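Grakidwood Opens Linen Lending Service to Families in Plovville

Free program supplies clean bedding to households that are moving, recovering from illness or hosting relatives

PLOVVILLE – Grakidwood, the nonprofit home goods library serving Plovville and the neighboring town of Ketside, has opened a linen lending service for local households. Beginning in February, residents of both towns may borrow sheets, blankets, pillowcases and towels for up to two months at no charge.

The service adds bedding to a collection that until now has been limited to kitchen equipment, folding furniture and small tools. It will operate from the Grakidwood main desk in Plovville and from a second counter inside the Alemneh Building in Ketside, which has served as the organization's storage site.

"People call us in the week they get the keys to a new apartment, or the week a parent comes home from the hospital," said Feven Tsegaye, director of Grakidwood. "They need sheets for a bed by that evening. We had to send them elsewhere, and we were not always sure there was an elsewhere to send them to."

The opening collection holds 3,192 items. Most were purchased new with a grant from the Alemneh Fund, which has supported Grakidwood since its founding. The remainder came from a donation drive held in Ketside last fall, in which 347 households took part. All donated pieces were laundered and inspected before being added to the catalog, and those with tears or worn elastic were set aside for repair or recycling. 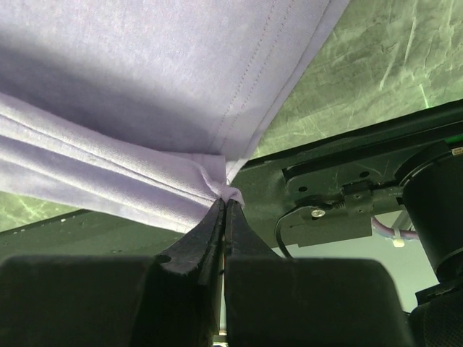 Pale lavender fabric with two rows of stitching along the hem.

Bedding is available in twin, full, queen and crib sizes. Each set is folded and packed in a labeled cotton bag with a card listing the contents, the fabric and the washing instructions. Borrowers may request a particular size in advance by telephone, although color and pattern will depend on what is on the shelf.

Residents who wish to borrow linens must hold a Grakidwood card. Cards are free and may be issued on the spot to anyone who can show an address in either town, including a temporary address or a letter from a shelter, clinic or school. No deposit is required, and Grakidwood does not charge late fees. Items should be returned in the bag provided. They do not need to be washed first, as all returns are laundered by the organization before they go out again.

Households that need bedding for longer than the standard loan may renew once at either counter. In cases of fire, flood or sudden loss of housing, staff may release sets permanently.

"We expect some of these sheets will not come back, and we have planned our budget on that basis," Tsegaye said. "A family that has lost its belongings should be able to keep the bedding its children are sleeping on."

Grakidwood will also offer a mending session at the Ketside counter each month. Participants may bring their own sheets, curtains and tablecloths and will be shown how to restitch a hem, replace elastic and patch a worn corner. Thread and needles are supplied, and two sewing machines will be available for shared use. Registration is not necessary, but children under 12 must be accompanied by an adult.

Donations of clean bedding in good condition are accepted at both locations during opening hours. The organization has a particular need for crib sheets and queen-size fitted sheets – pillows, mattress pads and electric blankets cannot be accepted.

Both counters are open from 10 a.m. to 6 p.m. on weekdays.

About Grakidwood
Grakidwood lends household goods free of charge to residents of Plovville and Ketside. It is funded by individual gifts and by grants, including continuing support from the Alemneh Fund.

Media contact
Feven Tsegaye, Director
Grakidwood main desk, Plovville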